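Third-row seat won't latch upright after folding, passenger side only

Soudabeh Babaei
Posted in Interior and Body

I have a three-row crossover with the 50/50 split third row. The passenger-side seatback folds flat without trouble, but when I pull it back up with the strap it stops short of the latch and falls forward under its own weight. The driver side locks every time. No warning light. The cargo area had a Vosico rubber mat in it until last week, and I have taken that out with no change. I have also vacuumed the hinge area. If I push hard on the top corner of the seatback it will catch one time out of 11, but I don't trust it with a passenger. Is this the latch, the striker, or the release cable? The dealer in Plelcombe wants to replace the whole seatback frame.

wanigasekara_40
Don't let them replace the frame yet. Check the cable first. Fold the seat, remove the plastic cover at the outboard hinge (2 clips, pry from the bottom), and look at the latch pawl. With the strap released it should sit fully closed against its stop. If it is held partly open, the cable is too tight or the sheath has popped out of its bracket.
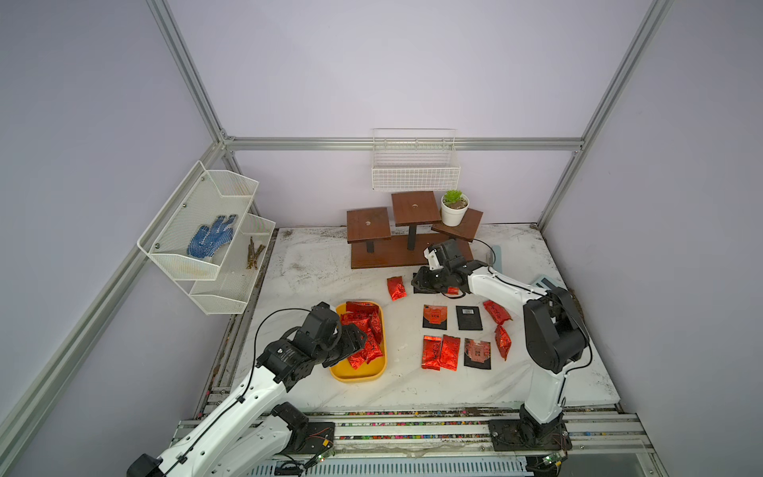 To test it, unhook the cable end from the latch lever and close the latch by hand with a screwdriver shaft in place of the striker. If it snaps shut and stays shut, the latch is good and the fault is in the cable. If it drags, clean it with brake cleaner, let it dry, and put a small amount of white lithium grease on the pivot. Trip the lever by hand to open it again before you raise the seat — a closed latch will hit the striker and can bend the pawl.

The striker is held by 2 bolts. Mark its position with a paint pen before you loosen anything. If there is a bright rub mark on one side of the loop, it is out of line with the latch.

dkr_garage
mine did this and it was a seat belt buckle stuck down in the gap. look there

Janevik
The cable is likely, but check the seatback for side play too. Grab the top and rock it left and right. If it moves noticeably more than the driver side, the hinge bushing is worn and adjusting the striker will only hide it for a while. Until it locks reliably, leave that seat folded and keep people out of it.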